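Skin & Scalp Board > Product Talk > Has anyone stuck with the Merora cream past week 3?

galtaleo_fan
Jun 7, 2025
I keep seeing Merora pushed as the thing for dry, flaky patches on the face and scalp. $179 for a starter set. The pitch is a "lab-developed barrier complex" and the usual before and after shots, where the after shots have much kinder lighting. I have had flaky patches by my nose for years and I've spent plenty on creams that did the same as petroleum jelly. What is in this one that I can't get at the drugstore?

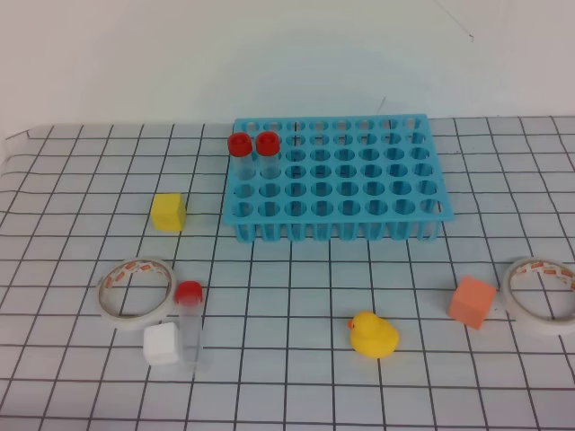
Rattana Boonyarit
Glycerin, urea and a ceramide, going by the label. The rest is thickener and scent. I used a set and a half and my cheeks felt softer, but they feel softer with any cream if I remember to put it on twice a day. My scalp got worse, and I blame the scent.

mudlark16
Going to disagree with Rattana. I'm on my third jar and it's the only thing that stopped the cracking by my mouth. Karnix burned, Nishimura did nothing. You can't say it's all the same stuff when people get different results.

galtaleo_fan
Did you change anything else at the same time? Soap, shaving, a humidifier?

mudlark16
OK, I did stop using a foaming face wash. But I'd tried that before too.

flintandfern
So we don't know if it was the cream or the face wash. I'm not trying to be rude – this is how every one of these threads goes. Their site says 1,000 users "reported visible improvement." Reported to who? Compared with what? If you don't have a group using a plain cream, that number tells you nothing.
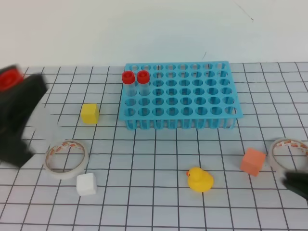
Two capped tubes in a blue rack

Rattana Boonyarit
I emailed them and asked that same question. The answer was a discount code for 16 percent off.

mudlark16
You all want a hospital trial for a face cream. Some of us just want our skin to stop hurting. I don't care if it's the urea or the jar it comes in.

flintandfern
Fine, but then buy the urea on its own. My pharmacy has it behind the counter for the price of lunch. Start with a low strength and keep it off broken skin, it stings like mad.

galtaleo_fan
What about the wash sponges they sell with it? The page says to "buff away flakes" before the cream.
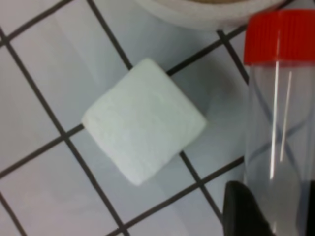

White foam cube on a tiled surface

Rattana Boonyarit
Skip the buffing. Every time I scrubbed flakes off they came back redder. If yours are by the nose and on the scalp, it might not even be dry skin – ask a doctor about that before you spend another dime.

mudlark16
That part I agree with.

galtaleo_fan
I'll try plain urea cream and drop the foaming wash, one at a time so I can tell which did what. Not paying $179 to find out.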